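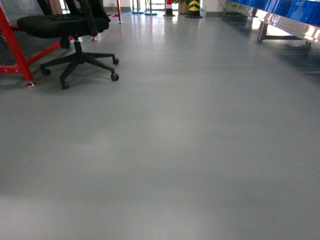

kisora_jen
Has anyone gotten sound under control in a big room with a hard floor? I'm trying to record a podcast in our shop space in Urkley and every voice comes out like it's at the bottom of a swimming pool. The floor is pale gray epoxy, shiny enough to throw the light back at you, and the black office chair on its five-spoke base is about as soft as the furniture gets. I've got 100 bucks left for March and I don't want to spend it on the wrong thing!

mathurmoth
Rug. Biggest one you can find used. I paid 23 dollars for mine at a yard sale and it did more than the foam I'd bought new.

demetti_dan
Gonna disagree with moth. A rug helps with the slap off the floor, sure, but your echo is probably bouncing wall to wall. Hang moving blankets behind you and behind the mic. Mine were 14 each and they're ugly as sin, but they work.

mathurmoth
She has a shiny floor, Dan. Blankets on the wall won't do a thing for that.

demetti_dan
They did in my garage, and that's bare concrete. How far are you from the mic, Jen?

kisora_jen
Umm, an arm's length? I hate seeing it in front of my face.

lowtide80
There's your problem, or most of it. Get in close, a hand's width away, and turn the gain down. Costs nothing. Then go shopping if you still hate it.

mathurmoth
OK, agree with lowtide on that one. Still say rug. Also, if you scoot around while you talk, park the chair on it (mine rumbles on a bare floor and the mic hears all of it).

kisora_jen
Tried getting close last night and wow, big difference. There's still a tail on the loud laughs. Going to borrow two blankets on Friday and see what happens, sorry moth!

demetti_dan
Ha! Put one behind YOU first, the mic is pointing that way.

mathurmoth
Post both clips. I want to hear it before I give up on the rug.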